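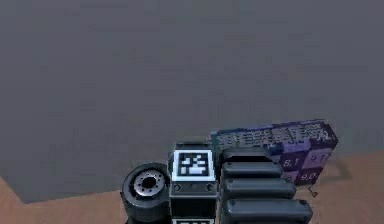
Sim-to-real gap on wrist-view grasping policy, only after I changed the render settings

I'm training a grasping policy entirely on rendered wrist-view frames and evaluating on a physical arm. The method is plain behavior cloning from scripted demonstrations, 300 episodes, one object per episode, with the object pose randomized over the work area. The attached render is typical of the set: the purple box with the 8.1, 9.0 and 9.1 labels is close to the fingers, and the marker on the gripper body is in view, as it is in all of my frames. In July the same recipe gave 15 successful grasps out of 20 on the real arm. After I moved to the Zirno renderer with softer shadows, success in simulation did not change but the real arm stops short of the object or closes beside it. Demonstrations, network and action space are the same. Has anyone isolated what a policy like this picks up from the background? I would like to know what to randomize before I render the whole set again.

Posted by flalter_wrist, 5 Dec 2024

grukeck42
Two things to check before you rerender anything.

First, the marker. It is fixed to the gripper, so in a wrist view it should land on the same pixels in every frame. If the simulated camera mount is off by a small rotation compared to the real one, the marker will be shifted, and so will everything else. Overlay one real frame on one rendered frame and compare the marker corners. Changing renderers often changes the field of view convention (vertical vs. horizontal) without a warning. A field of view error would also fit your symptom of stopping short, since the apparent size of the object is the only depth cue a single view gives you at close range.

Second, the surfaces. Your gray area is large, smooth and matte and it meets the wood along a straight edge. If that edge is in the same place in every episode, the policy can localize itself from the edge and use the object much less than you think. Test it in simulation: keep the object pose fixed, move the gray area, and plot the change in predicted action. A policy that attends to the object should give almost the same action each time.

We ran this ablation on our Berge setup. Randomizing only the textures did very little. Randomizing the position and angle of the boundary closed most of the gap. I would do that first, then shadow softness, then textures.

One caution - do not mask out the gripper to get rid of the marker problem. We tried it and lost the contact cues near the fingers.

tablecal
Just add more domain randomization. Lights, colors, everything. Worked for me.

flalter_wrist
Thanks. The overlay showed the problem at once. The marker corners in the render sit inside the real ones on all four sides, so the field of view was too wide. The new renderer reads my value as vertical and the old one read it as horizontal.

I also ran the boundary test with the object fixed. The predicted action does move with the gray area, mostly in the lateral direction, so that part is real as well and was probably already present in July. I am rendering another 300 episodes with the corrected camera and a randomized boundary, with shadows left as they are so I can separate the two effects.

grukeck42
Keep a second set with the corrected camera and the old fixed boundary. Otherwise you have changed two things at once and the comparison with July will not tell you which one mattered. Same random seed for the object poses if your generator allows it.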